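Gripper Questions, Answered

Last updated 3 October 2022

I'm Citlali Medrano, and I test grippers at home on my own desk for the Vambridge bench notes. I get a lot of the same emails, so I'm putting the answers in one spot.

Which grippers are you comparing?

Two of them right now: the Stoltell two-finger and the Distar soft-tip. They both bolt onto the same arm (the Distar wants an adapter plate, and yes, you have to buy it separately, grr). I started with the Stoltell back in June and I keep going back to it for anything thin.
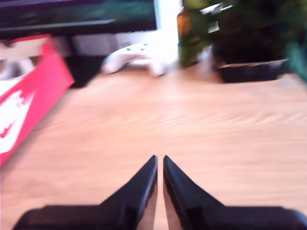 Black two-finger gripper, tips nearly together over the desk.

Why do you test with shoes?

They're awkward! A sneaker is soft in some places and stiff in others, the laces get in the way, and every grab comes out a little different. Foam cubes make any gripper look great. I like a size 7.5 because it fits the finger opening on both models without me fiddling with the limits.

Do you run it from a script or by hand?

Both. I drive by hand with a game controller until I like the moves, then I let the script have a turn. I keep a terminal open the whole time so I can read the log while I drive. 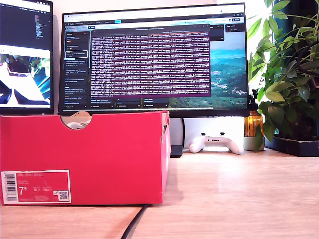

Can I use a wireless controller?
You can, but plug it in for your first few sessions so a low battery doesn't confuse you while you're learning.

How many grabs do you do before you trust a result?

I'm at 1726 logged tries between the two grippers, and I still change my mind. For a quick yes-or-no on a new set of fingertips I do 60, in batches, with a snack break in there somewhere. Garba Akande (he runs the little Akande parts shop and sends me tips to try) thinks 16 is plenty. We argue about this a lot.
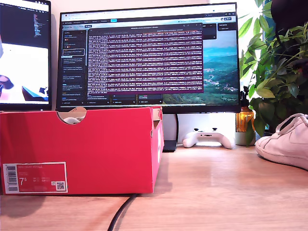
Where he does have a point is wear. Rubber pads change as you use them, so a long run isn't really testing the same pad at the end as at the start. I write down the pad's age next to every batch now.

Does the camera need special lighting?

Mine doesn't get any. I work in daylight, which means glare, and I'd sooner find out a setup hates glare early on. If your tracking gets jumpy, try locking the exposure before you spend money on lamps.
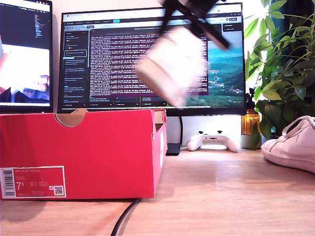
Speed is the other thing to try. I drop it by half whenever I swap fingertips, and I only bring it back up after a full batch with no slips. The Distar is fussier about this than the Stoltell, at least on my arm.

Will you test my gripper?

Maybe! Send me the weight, the bolt pattern and what it needs for power. I can't take anything that runs on air, my neighbors have suffered enough.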